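Preserved lemons -- how long before they're ready?

Yupin Sukprasert
Mar 27, 2020
First go at these. 2 jars, used the Buschmann method, quarters packed tight with coarse salt and topped up with juice. My aunt's 1952 cookbook says leave them till the end of April, a website says a week. Which? Want them for a chicken thing.

esteroeats
A week is far too soon. Rind will still be tough and bitter. Give it the full month, turn the jar when you remeber.

Also wipe the rims before you shut the lids, salt creeps up and the seal goes crusty.
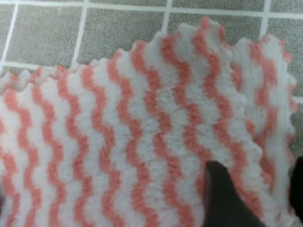
And don't skimp on the juice. Anything poking out goes brown. I used 300 g salt for a big jar last time, no regrets.

tona71
300 g?! That's a salt lick. I do a tablespoon per lemon and they keep fine in the fridge. Never had one go off.

esteroeats
Mine live in the cupboard, not the fridge. Different job. You rinse them anyway.

tona71
Rinsing doesn't get it all out though. Made a tagine with shop ones once, even rinsed, couldn't finish it.

Nithin Marar
Somewhere in between for me. Bit less salt, more juice, bay leaf and a dried chilli. Three weeks and the peel's soft enough to squash. Scrape out the pulp, chop the peel small, stir in right at the end. Lovely in lentils too -- or with plain rice and yoghurt.
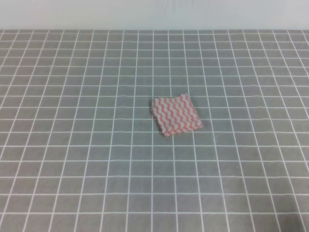

Yupin Sukprasert
Can I use the leftover brine for anything?

Nithin Marar
Salad dressing, a teaspoon in place of the salt. Or in with the next batch of lemons.

tona71
Taste it first. Esp if it's the 300 g one.

Yupin Sukprasert
Ha ok. Going with the month then, and a bay leaf in one jar. Will try to leave them alone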